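Section 3. Frame and backdrop

Before you start

Read the lot through once, then do it. Takes around 30 minutes with two people, longer alone and you will swear at the cloth. Lina Haddadin did the first version of this section, I've cut it down. Anything still unclear, ask Hussam Tannous.

You need:

Four lengths of aluminium profile, cut square
Corner brackets, the triangular ones
Bolts and slot nuts to suit
Hex key
Set square
Tape measure
Blue cloth, one piece, no joins
Clips for the cloth
Steamer or an iron
A pencil

Check the profile ends first. If the saw has left a burr, file it off. A burr the size of a grain of sand is enough to throw the corner out and you'll spend ages hunting for it.

CAUTION: cut ends are sharp. Gloves on untill they're filed.

3.1 Building the square

1. Clear a flat surface. Floor is fine. Not carpet.

2. Lay the four bars out in a square. Top and bottom bars run the same way, uprights between them. Slots facing in.

3. Drop the slot nuts in now. All of them, plus a spare in each bar. Forgetting one means taking a corner apart again.

4. Fit the top corner brackets first, on the inside of the corner. Bolts finger tight only.

5. Set square into the corner. Push the bars up to it, hold, nip the bolts. Then the other top corner.

6. Now the bottom. Same again.

7. Measure both diagonals, corner to corner. They should match. Ours came out at 1,349 mm on both, yours will depend on how the bars were cut. If they're more than 2 mm apart, slacken everything, lean on the long diagonal and measure again.

8. Tighten fully. Go round the corners in turn, a bit at a time, don't do one up hard and then move on.

Note: don't force the hex key. Once the head is rounded you're drilling it out. Dima Abu Hammour has the drill and the patience, I don't.

3.2 Hanging the cloth

Cloth goes up before the frame goes in front of it. Easier to reach.

9. Steam it. Worst folds are where it has been packed flat, give those longest. Soft creases are ok. A hard line right behind the opening is not, shift the cloth sideways so the line falls near the edge.

10. Clip the middle of the top edge to the rail, then work outwards both ways. Keep the pull even.

11. Let it hang before clipping the sides. Ten minutes, go and have a tea. It drops a little.

12. Clip the sides lightly. Too much pull and you get fans of creases at every clip.

13. Stand back where the viewer would be. Blue all the way across? Good. If you can see wall at the edges, the rail is too short or the cloth is on sideways (it has happened -- twice).

CAUTION: let the steamer cool before it goes back in its bag.

3.3 Placing the frame

14. Two people, one each side. Lift by the uprights, not the brackets.

15. Bring it in upright, in front of the cloth, and fix it to its mount. Leave the mount bolts slack for now.

16. Centre it by eye, then by tape. Left upright to the edge of the cloth, right upright to the edge of the cloth. Pencil mark on the mount once you're happy.

17. Spirit level along the top bar. Then tighten the mount. Check level agian after, it moves.

18. Look at the two top corners. Brackets sitting flat against both bars, no gap behind. Opening should show blue and nothing else behind it.
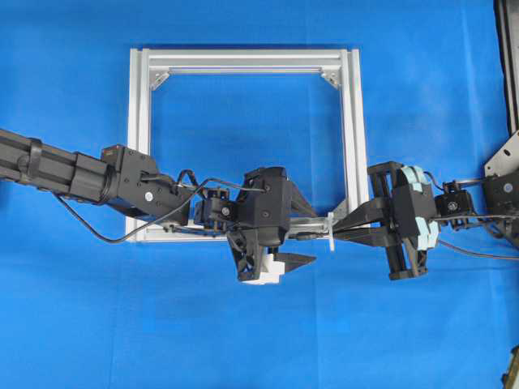 19. Wipe the bars down. Fingerprints show up on bare aluminium, mostly on the top bar. Dry cloth, no spray.

3.4 If it isn't right

Frame rocks when touched -- mount bolts, then bottom corners. Usually the mount.

One top corner has a gap -- a burr, or the bracket went on skewed. Slacken, press home, nip up.

Level but looks crooked -- it's the cloth. A strong vertical crease that isn't quite plumb will fool you every time. Check with the level before touching the frame, then rehang that side.

Cloth moves about -- door open or fan on. If you can't shut the door, put a strip of something heavy along the bottom hem.

Shiny patches on the cloth -- iron too hot. Won't come out. Turn the cloth round and use the other face.

3.5 Taking it down

Frame first, then cloth. Leave the brackets on if it's only going next door. If it's going in the van, take the bottom corners off, swing nothing, and label each bar with tape: top, left, right, bottom.

Roll the cloth on a tube. Please don't fold it. Jad Farah keeps the tubes behind the Brekside shelving, spare clips in the tin on the same shelf.

Nuts and bolts in one bag, bag taped to the top bar.

Section 4 is lighting.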